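Workshop notebook, 24 June 2021
Football scoring model, run for the Lutetti archive

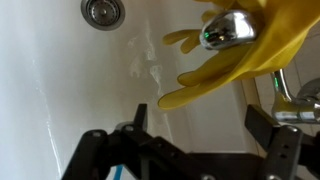 Finally got the striker tables to load – all 2,509 matches in one go! The January version choked at 970 and I'd half given up on it. Finbarr Geraghty spotted that Deser had entered own goals as goals for the wrong side, so we fixed 353 rows by hand (tedious, but my word it cleans up the curves).

Lund's penalties are still in with open play. Must split them before comparing him with anyone.

Best bit of the day: goals per 300 minutes gives lovely smooth career lines, much nicer than per season, and you can see Deser's late spell at Zikham jump right out. Didn't expect that at all!

To do: ask Finbarr for the missing cup line-ups, rerun with substitutes' minutes.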